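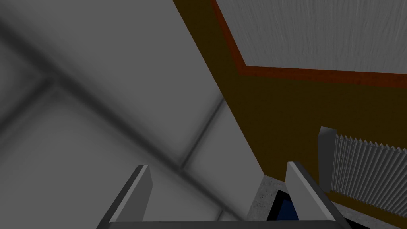

Right, a few people asked what I've been up to since the Wulik move, so a short thread on where the wrist-view work has got to.

We train a grasping policy entirely in simulation, from the wrist view only. The usual trick is to randomise colours and lights like mad. We randomise the roll of the hand as well, so the policy never gets to rely on floors being at the bottom.

Why bother? Last March our old policy was lovely as long as the hand stayed level. Tip it over and it went hunting for objects on blank walls. Embarrassing in front of the Adville lot!

So we made 240 simulated rooms and started every run at a random tilt. Joonas Nieminen wrote the room generator (I mostly broke it, he mostly fixed it).

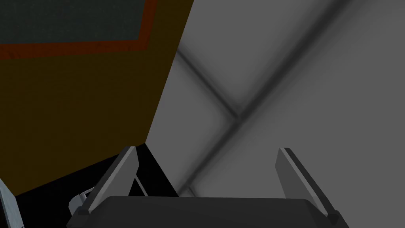
Wrist view in sim, fingers open, nothing in the grip. Brown panel on one side, plain grey on the other.

Views like that are the hard ones. Big flat areas, blurry seams, hardly anything to lock on to. The old policy would pick a seam and chase it.

Result so far: over 523 test starts the new one chases seams far less often, and it's learnt to back off and look again first. Training takes around 12 hours longer — I can live with that.

Still bad: very dark corners. It just sort of hovers. Liepiņa thinks we need a short memory in there and I think she's right, but I want to try the cheap fix first.

2 more runs queued on Plumier tonight. Will add to this when they're done.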